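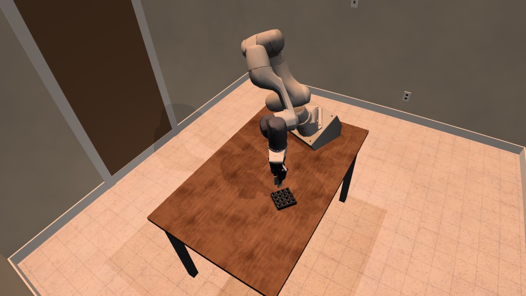 Omar Atallah writes that we should not sign for the full Falico license until somebody has run the insertion tasks with our own controller, and that the demos from Grokton prove only that Grokton can run Falico. I agree with him. So I write down what I did with the trial version, and he can correct me in the margin.

April, trial notes, started 9:40

Installed Falico on the workstation near the window. The installer asked two times for the license key and accepted it the second time, with the same key. I have reported this. After that the scene editor opened without problem.

I used the Kasten scene pack, the one with the pegboard. The arm is on the wedge mount at the far corner of the table, gripper pointing down over the board. I kept the room as it is delivered, with the tile floor and the brown door, because for now I only want to look at the contact behavior. The room can be changed later. Omar, the outlets on the wall are part of the pack and I did not find how to remove them. They are not in our way.

First impression of the render: good enough for our purpose. The shadow of the arm on the table is soft and falls between the mount and the board. The board is black and the pegs are black too, so a vision policy will mostly have the small light points on the peg tops to work with. I would like to try a lighter board. In the editor there is a color field for it, but it is grey and cannot be clicked in the trial.

10:55

Connected our controller through the Erow bridge. The documentation says that the bridge reads joint limits from the robot file. In my case it did not read them and took default values, and the arm stopped before it came down to the pegs. I copied the limits by hand into the config and then it was fine. Please do the same if you repeat this, otherwise you lose an hour like me.

Also note: the bridge wants radians, and the editor shows degrees. There is no warning anywhere.

Run 1. Slow approach, straight down, position control. 232 attempts, board always at the delivered angle. No crash. The fingers touch the pegs softly and the contact force curve looks reasonable, a little bit noisy at the first touch.

Run 2. Same approach, but the board is rotated by a random angle at each reset. 1,334 attempts, it ran through the lunch time. In nine of them the board jumped up from the table at reset, before the arm moved at all. I think the board is placed slightly inside the tabletop and the solver pushes it out. I saved the seeds in the shared folder under falico_trial, so Grokton can reproduce it if they want.

14:20

Called the Grokton support line. The woman was friendly and knew the jumping problem. She said to raise the spawn height of the board a little and let it settle. I tried this with the saved seeds and none of them jumped. I have not repeated the full run 2 with the new height – this should be done before we write anything official.

Price question is still open. The quote includes the scene editor and the Kasten pack, but the Erow bridge is a separate line with yearly payment. Without the bridge the product is not useful to us, so for me it belongs in the base price. Omar, you negotiate better than me, can you ask?

What I did not test: torque control, two arms, any camera output. The camera export is closed in the trial, and I have asked for a temporary key.

My opinion at this moment: the physics is better than in our old simulator, mainly for small contacts. The documentation is weaker. I would accept one more month of trial, but not the full license.

To do:
Repeat run 2 with higher spawn.
Compare the force curve with the real arm, same approach speed.
Ask Grokton about the board color and the camera key in one mail.
Move my config out of the home folder so that others can start it.

16:05 – workstation is free again, I left Falico open with the pegboard scene loaded. Please do not update the bridge.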